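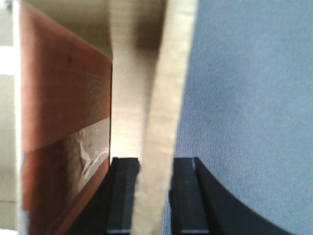
Pourquoi change-t-on d'heure quand on voyage loin ?

Parce que la Terre tourne sur elle-même et que le Soleil n'éclaire qu'une moitié de la planète à la fois. Quand il fait jour à Paris, il fait nuit dans d'autres pays.

Pour s'y retrouver, on a partagé le monde en fuseaux horaires. Dans un même fuseau, toutes les montres donnent la même heure. Si tu pars vers l'est, tu avances ta montre. Si tu pars vers l'ouest, tu la recules.

Certains pays sont si larges qu'ils ont plusieurs fuseaux. D'autres, comme la Chine, ont choisi une seule heure pour tout le monde.

Et le décalage horaire ?

Ton corps a une sorte d'horloge, qui lui dit quand dormir et quand manger. Après un long vol, elle reste réglée sur l'heure de chez toi. Tu peux avoir faim en pleine nuit ou sommeil à midi. Il faut souvent quelques jours pour s'habituer.

À l'arrivée, sors à la lumière du jour et prends tes repas à l'heure du pays. Une petite sieste est permise, mais pas tout l'après-midi.

Texte : Byung-chul Wi

126 partages | 4 commentaires

Accueil | Voyages | Pays | Transports | Jeux

© Kustero Juniors | Contact | Haut de page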